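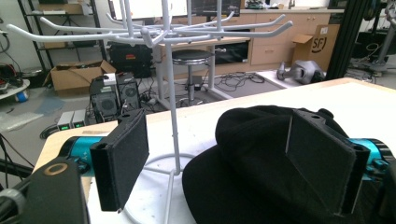
Hand-held gripper, black cap and wire spinner rack on the work table.

Count the failures by object, please

Most papers on learning from human demonstration report one number. The robot was shown a task, it tried the task, and it got it right this percent of the time. I have read a lot of these papers and written a few, and I think the single number should go. It should be replaced by a table that says which object was in the gripper when things went wrong. I will use a hat rack to make the case, because a hat rack is what changed my mind.

The task is called Tretgate in our notes. Someone holds a pair of grippers, picks up a soft item, and hangs it on a wire display rack with arms that stick out in all directions. The grippers record what the hands do. A policy is trained on those recordings and then run on a robot. No robot is needed during collection, and that is the main selling point of the method. It is cheaper, and people move more naturally than they do when they drive an arm from a joystick.

We collected 149 demonstrations for Tretgate and threw out 2 of them because the recording stopped early. That left 147. The items were caps, knit hats and small bags, all of them dark and all of them soft. When we trained on the full set and ran the result, the average looked fine. I could have put that average in an abstract and gone home.

Then we sorted the trials by item and the average fell apart. Caps went well. A cap has a brim, and the brim gives the gripper something stiff to hold. Once the brim is held, the rest of the cap stays more or less where you expect it to be. Knit hats did badly. A knit hat has no fixed shape. It hangs one way if you pinch it near the edge and another way if you pinch it near the crown, and the opening that has to go over the hook can close up completely. Bags were somewhere in between, and the results depended a great deal on where the first grasp landed.

None of this is surprising to anyone who has hung up a hat. What bothers me is that the average hid it. If we had used more caps, the number would have gone up. If we had used more knit hats, it would have gone down. The method would have been exactly the same in both cases. A reader comparing our number to another lab's number would mostly be comparing two shopping trips.

There is a second problem, and it has to do with the people giving the demonstrations. A person wearing no gripper at all can hang a soft bag without thinking. The fingers feel the cloth slide and close a little tighter. With a hand-held gripper you lose most of that. You have two padded blocks and your eyes. So the person changes strategy. They lift the bag well above the table where they can see it, let it settle, and only then move toward the rack.

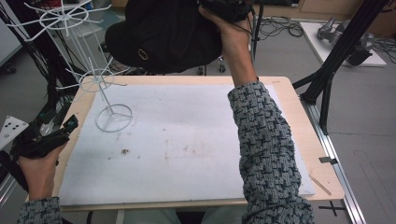

What the recordings teach

A policy trained on careful lifting learns careful lifting. That is good as far as it goes. But the demonstrator was waiting for something, and the thing they were waiting for is not written down anywhere. They were watching for the cloth to stop swinging. The policy sees a pause and copies the pause. In our runs it often paused for a sensible length of time and then moved ahead whether the bag had settled or not.

We tried a fix, which we called Lular. It adds a step before each approach where the policy has to predict the outline of the hanging item a moment later. If the prediction and the camera disagree, it waits. This helped with bags. It helped very little with knit hats, where the trouble starts with the grasp and waiting does no good. In a single average the gain from Lular is small enough that I would not blame a reviewer for shrugging at it. Split by item, it is a clear gain on one kind of object and close to nothing on another. The second version is far more useful to someone deciding whether to build it.

I hear two objections to reporting this way. The first is that the groups get too small. We had 7 kinds of item, and once you divide the trials by item each row rests on few attempts. That is true, and the answer is to print the counts beside the rates and let people judge. Small groups are already inside every average. Leaving them out of the table does not make them bigger.

The second objection is about space. Conference papers are short, and a table takes up room that could go to another diagram of the network. I would give up the diagram. I have never once failed to repeat somebody's result for lack of a third diagram, but I have failed because I did not know what their objects were like, how stiff they were, or how they were lying on the table at the start.
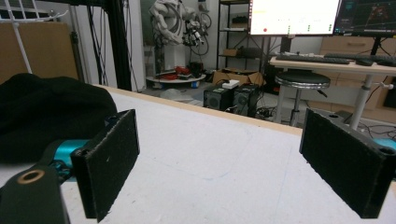
Sjögren wrote back after reading a draft of this and disagreed with part of it. Splitting by object is only half a fix, the note said, because the same knit hat laid flat and the same knit hat crumpled up are two different problems for a gripper, and a table with one row for both would hide that just as well as my average did. The starting pose should be a column.

I think that is right, and we did not record it. We could go back through the footage and label each start by hand, which is dull work but possible. For the next round, under the Bavumby project, the starting pose will be written down before each recording begins, using a short list: flat, folded, crumpled, standing.

That still leaves the question of how fine the split should be. You can keep dividing until every trial has its own row. My own rule is to stop when the rows no longer suggest a different next step. Caps and knit hats call for different work, so they get separate rows. Two caps of the same make do not. Other labs will draw the line in other places, and I have no quarrel with that as long as the line is printed in the paper where the rest of us can see it.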